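3 min read

I keep seeing people share that decluttering plan, the one from Levolow where you get rid of 31 things in the first week and then keep going. I did it in February. I have some doubts.

First, the number. Why 31? I wrote and asked. The reply said it was "an achievable starting point drawn from member experience." So somebody picked it.

Second, what counts as a thing? Is a box of paper clips one thing or two hundred? The guide leaves it to you, and I can tell you what a tired person does at nine at night when it's left to her. I threw out rubber bands one by one. I got my score.

The app said I'd "released" 223 items by the end of the month. Take out the rubber bands, dried-up pens and expired coupons and I doubt you could fill a grocery bag. The house looked the same. My sister came over and asked when I was going to start.

Then there's the storage side, and this is where I get really suspicious. Every one of these plans tells you to own less, and by week three they're all selling you something to put the rest in. Levolow has its own line. Prelader has bins in five sizes. You were supposed to be getting rid of stuff.

I went through the Levolow emails again last night. Out of the ones I kept, more talk about containers than about throwing anything away. One had the subject line "Your shelves deserve better." My shelves have never complained. 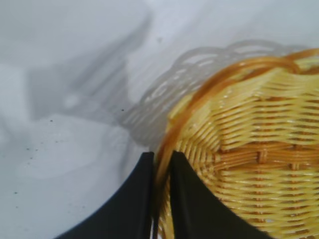
And the before-and-after pictures. Look at the windows. The before is always shot at dusk with the lamp off, and the after is a sunny morning with a plant. I could make my kitchen look 40 percent cleaner by waiting for the sun to come up.

Orla Foley posted a good question under the last one: where did the stuff go? Nobody in the comments had an answer. If it went to the garage, that's moving. If it went to the thrift store, the thrift store now has your broken waffle iron and has to pay to dump it.

A friend, Svenja, swears by the whole thing and says I did it wrong. Maybe. But "you did it wrong" is what every plan says when it doesn't work, and I'd like to hear what result would count against it.

She also says she feels calmer. I believe her. She took a week off work to do it and slept in every day – I'd feel calmer too.

The claim that bugs me most is the time one. The sales page says clutter costs the average household 1374 minutes a year in lost keys and so on. No source. Not "over a thousand," not a range, 1374 on the nose. Who was holding the stopwatch?

I lose my keys because I put them down while thinking about something else. I lost them in an empty apartment once, the day I moved in. They were on the windowsill.

To be fair, there was one part I kept. They tell you to open the mail standing next to the recycling bin. Works fine. My grandmother did it too, and she never charged a monthly fee.

Several of you are asking if I canceled. I did – it took two emails and a phone call, and they offered me a free drawer divider to stay.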